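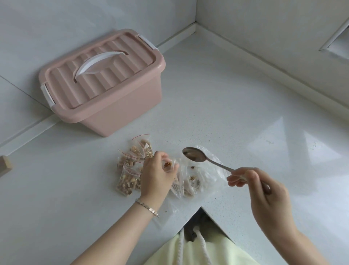 Potville kitchen bags walnuts for May hamper drive

Small zip-top bags of chopped walnuts will go into every baking hamper handed out by the Potville Community Pantry in May, the pantry has announced.

The nuts come in large bags from Fultetti, a wholesaler on the edge of town, and are spooned into smaller ones on the kitchen counter at Okonkwo Hall. Each small bag holds enough for one loaf or a tray of biscuits.

The pantry plans to fill 600 bags before the hampers go out. Last year it packed 100, and they were gone by mid-morning on the first day.

A grant of $798 from the Teser Neighbourhood Fund paid for the walnuts and the bags. Flour, brown sugar and dried fruit were donated by local households.

Hampers containing nuts will carry a label on the outside, and people with allergies can ask for a nut-free version at the front desk. Those hampers are being packed at a separate site, with sunflower seeds in place of the walnuts.

A recipe card for banana and walnut loaf will be tucked into each standard hamper. The pantry suggests keeping the nuts in the fridge or freezer once they are home.

Collection is from the side entrance of the hall between 9 a.m. and 2 p.m. There is no charge, and residents do not need to book. Clean jars and spare zip-top bags can be dropped off at the same door.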